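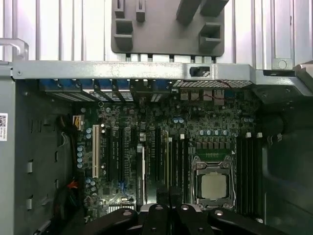

## 4. Recording a series with Findari

Complete the channel scan in section 3 before you start. Findari can't schedule a series on a channel it hasn't found.

### 4.1 Create a series rule

1. Open **Guide** and select any upcoming episode of the show.
2. Press **OK**, then choose **Record series**.
3. Under **Episodes**, choose **New only** or **New and repeats**. The default is **New only**.
4. Under **Channel**, leave the setting on **This channel** unless the show airs in more than one place. Sitcoms in syndication often do, and **Any channel** will fill the drive quickly.
5. Set **Start early** to two minutes and **End late** to five minutes.
6. Choose **Save rule**. A red dot appears next to each matching episode in the guide.

**Note:** Guide listings come from the Ovavik service and are refreshed at 4:00 a.m. If a network moves an episode during the day, the change may not show up until the next refresh. You can refresh by hand from **Settings > Guide > Update now**.

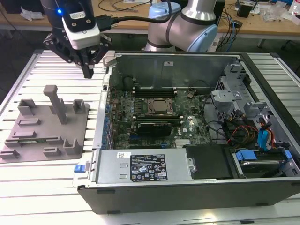
*Desktop tower on its side, side panel removed.*

### 4.2 Choose where recordings are saved

1. Go to **Settings > Storage**.
2. Select a drive from the list. It must have at least 300 GB free.
3. Choose **Use for recordings**.
4. Wait for the speed test to finish. Drives that fail are marked **Playback only**.

**Caution:** Do not choose **Erase and prepare** on a drive that holds recordings you want to keep. Findari does not make a copy first, and the files can't be brought back from the **Deleted** folder.

An hour of high-definition television takes up around 5 GB. Live events and awards shows run long and use more. 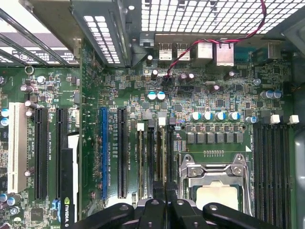
If the drive fills up, Findari deletes the oldest watched episodes first. Unwatched episodes are never deleted automatically — new recordings stop instead, and error 88 is shown on the home screen. Delete something or add a drive, then choose **Resume schedule**.

To protect one episode, highlight it in **Library** and choose **Keep**. To protect a whole show, open its series rule and turn on **Keep all**.

### 4.3 Fix a schedule conflict

A conflict happens when more shows are scheduled than you have tuners. Wesorura tuners can record two channels at once; the Achterberg model records one.

1. Open **Schedule**. Conflicts are marked in yellow.
2. Select the yellow entry to see the competing shows.
3. Choose the one to drop, or choose **Find another airing**.
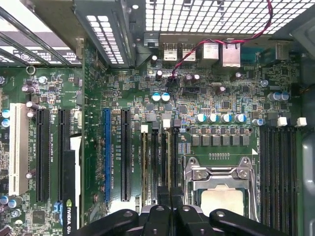

Findari searches the rest of the guide for the same episode and moves the recording if it finds one. Season finales and live broadcasts usually have no second airing, so give those rules a higher priority:

- Open **Series rules**.
- Highlight the show and press the **Up** arrow until it sits above the others.
- Choose **Save order**.

**Note:** The **End late** setting counts toward a conflict. If two shows run back to back on different channels, set it to zero on the first one.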